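Home and Laundry > Linens and Towels
Thread: Tea towels, flat fold or roll?

pinar_k
I've got 20 tea towels and one drawer that isn't deep enough for them. At the moment they're folded in quarters and stacked, and the ones at the bottom never get used. My sister rolls hers and stands them on end. I tried that on Saturday and half of them had come undone by teatime.

They're a mixture. Some are plain white cotton, some are white with thin blue stripes, and there are a few thick ones that are more like hand towels. Do people fold or roll? And do you iron them first? I don't really want to iron them.

Hertta Miettinen
Fold, in thirds lengthways and then in half and half again. Stand them up in the drawer like files so you see the edge of every one. Rolling wastes the corners of the drawer.

No ironing here. Give each one a proper shake before you fold it. Hold it up by one corner, let the rest drop, give it a swing, then find the next corner along and pull it straight.

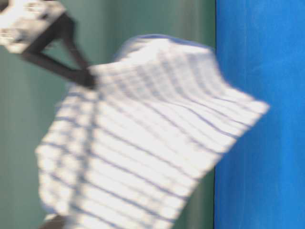
If you do that while they're still a bit damp and then hang them by the short edge, most of the creases go by themselves. The stripes are useful too. Line your fold up with a stripe and the edges come out square, or as square as the towel is. Cheap ones are often cut crooked and nothing will help with those.

nistelon
Disagree about the shaking. Shaking gets the lint off but it doesn't get the creases out. You need to pull it. I take hold of both ends and tug, then turn it and tug the other way. After that I smooth it on the worktop with the side of my hand.

I also wouldn't hang a tea towel by one corner for any length of time. It stretches and you end up with a diamond.

Hertta Miettinen
I said hold it by one corner, not hang it by one corner. It's only for a moment.

nistelon
Fair enough. I still think two hands from the start is quicker.

Rostam Pakzad
I worked in a hotel laundry for a couple of years and we did both. Shake first to open it, then take both ends and snap it. With a pair of you on a big tablecloth you can get it nearly flat that way. For a tea towel one person is plenty.

The thing to watch is that you've got hold of the actual corners. If you grab the edge a few inches in, that end bunches up and twists and the cloth hangs lower on the other side, and then you fold the twist in without noticing. 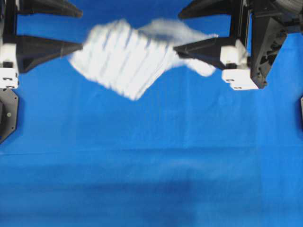 White cloth held at both ends, bunched up at the right

For that, put the end down, run your fingers along the hem until you reach the corner and pick it up again. It takes a second. At the hotel we were given 100 napkins at a time and you soon learned to feel for the hem without looking.

pinar_k
Thanks. I think that's my problem, I pick them up out of the basket anyhow. What about the thick ones? They won't go in thirds, they just spring open.

Hertta Miettinen
Fold those in half and then in half again and put them somewhere else. They shouldn't be in with the thin ones. Mine live on the shelf under the sink.

lekik
I roll all mine and they stay rolled. The trick is to fold in half lengthways first and roll from the folded end, tight, then pack them close so they hold each other up. If they came undone there was probably too much room in the drawer. Put a shoebox lid in to take up the space.

I don't shake or pull anything. They're for drying pans.

nistelon
Do you not find the rolled ones stay curled when you hang them on the oven door?

lekik
A bit. Doesn't bother me.

Rostam Pakzad
It would bother me but each to their own. One more point on creases, don't overfill the machine. If the towels are packed in tight they come out with hard creases and no amount of snapping will shift them. Also go easy on the softener. It makes them feel nice and then they don't dry anything.

bañez
Seconding the softener. I stopped using it on tea towels and they're much better on glasses. I've got the blue striped sort as well, and I keep those for glasses and the plain ones for hands and spills. That way I know which is which without unfolding them.

For the original question, flat fold and on end, same as Hertta. I put the clean ones in at the back and take from the front so they all get a turn.

pinar_k
Update. I did the thin ones in thirds and stood them up, and took the thick ones out. They fit, with room left over for the oven gloves. I did the shake and then the pull on each one. The plain ones came out flat. The striped ones are still slightly wavy along one side but I can live with it.

Two of them had holes so those have gone in the rag bag.

Hertta Miettinen
The wavy side is probably the hem shrinking more than the rest. Pull along that edge when it's damp and it should ease out after a wash or two.

nistelon
Or iron it.

pinar_k
I'm not ironing it.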